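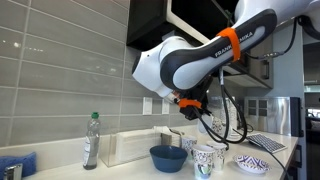

A Franka Emika arm over the counter in our Vekardale kitchen.

About Tridgate

Tridgate collects examples for robots that learn by being shown. Our customers are research groups and product teams who need recordings of everyday handling -- picking up a cup, moving a bowl, wiping a worktop -- done many times over by people who know how to steer an arm properly.

We were set up by Mingxuan Pan and Qianru Zou, who had worked together on arm control and kept running short of good recordings. Mingxuan looks after the arms and the software. Qianru runs the operator team and checks what goes out to customers.

How we work

Every job starts with a written task list agreed with the customer. An operator guides the arm through each task from start to finish, and the items on the counter are moved between runs so that no two starts are alike. Failed attempts are kept and labelled as such. A second person reviews each recording before it is added to the set.

Our current library covers 212 kitchen tasks, recorded by a team of 25 operators. New operators train for 10 days before their recordings count towards a customer's order.

Where we are

Our office and both test kitchens are in Vekardale. The kitchens are fitted with ordinary cupboards, tiles and sockets, and stocked with the sort of things people have at home. Visits can be arranged in the mornings -- please write to Qianru first.

We take on new operators each November. No background in robotics is needed.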